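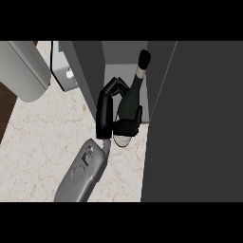 When the new arm was first talked about at Pandeo, most of us in the back kitchen had the same picture in our heads, and it was a picture of fewer of us. I should say right away that there were 17 people on the catering floor last June and there are 17 today, though a good many of us spend the hours differently. The job we practiced first, on the computer long before anything was bolted down, was the one everybody groaned about: putting the bottles away. You get the black fingers around the green glass, you mind the neck, and you bring it to the open gray cabinet without knocking anything on the marble. It sounds like nothing at all until you have done it at the end of a double shift with 633 bottles on the stock sheet and a wedding party coming in on Monday!

Rosine Besson, our cellar lead, had a say in how the work was set up, and she was very firm that the people who used to do the lifting should be the ones to decide where the lifting stopped. So the arm does the shelving, and the choosing, checking and pouring stay with us. She still reads every label herself - she says she would miss it otherwise, and I believe her.

Kausar Rizvi moved over from stock to running the practice sessions. She was nervous about it for weeks (she told everyone so, several times a day) and now she is the person we all go and find when something stops. Her shoulder has been better too, which she puts down to the bottles and her husband puts down to the new mattress.

Cristóbal Gaete was the hardest to win over, and he will not mind my saying it. He liked the cellar run because it was quiet and it was his. We talked that through properly, and he kept the early delivery at 8, where he can have his quiet and his coffee and the drivers from Plastport to argue with.

There are things we have not settled. The evening crew would like more training hours than they have been given, and the pay grade for looking after the arm is still being discussed with the office. If you work the evening shift and want to be part of that, please put your name on the sheet by the staff door, or catch Sobia Cheema on her break.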